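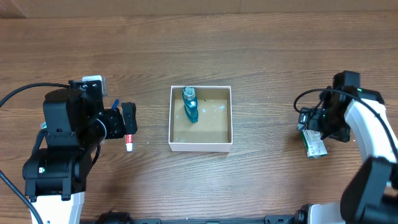 ¿A quién atendemos en Cetolo?

Atendemos a parejas que llevan tiempo juntas y quieren hablar mejor entre ellas, casadas o no, con hijos o sin ellos.

Quiénes somos

Cetolo es un gabinete de orientación para parejas. Lo fundó Elsie Blackburn después de trabajar siete años como mediadora familiar en Haslam. Allí veía a la gente cuando la separación ya estaba decidida, y quiso abrir un sitio al que se pudiera ir antes.

Hoy somos siete personas entre orientadores y administración. Desde que abrimos hemos recibido a 715 parejas. Algunas vienen por una discusión concreta -- el dinero, los suegros, una mudanza -- y otras llegan sin saber muy bien qué les pasa.

Cómo trabajamos

La primera entrevista dura una hora y se hace con los dos presentes. Después proponemos un número de sesiones, que se puede cambiar sobre la marcha. No hacemos terapia clínica. Cuando hace falta, indicamos a quién acudir.

También damos el curso Fevis, para parejas que van a casarse o a irse a vivir juntas. Son cuatro tardes en grupo y una sesión privada al final. El próximo empieza en diciembre y tiene 19 plazas. La matrícula cuesta 500 euros por pareja, con el material incluido.

Dónde estamos

La consulta principal está en Curnon, en la segunda planta, con ascensor. En Haslam atendemos los jueves por la tarde, solo con cita previa. Las sesiones por videollamada se reservan igual que las presenciales.

Si una cita no les viene bien, pueden cambiarla hasta el día anterior sin coste.

Página actualizada el 27 de octubre de 2024.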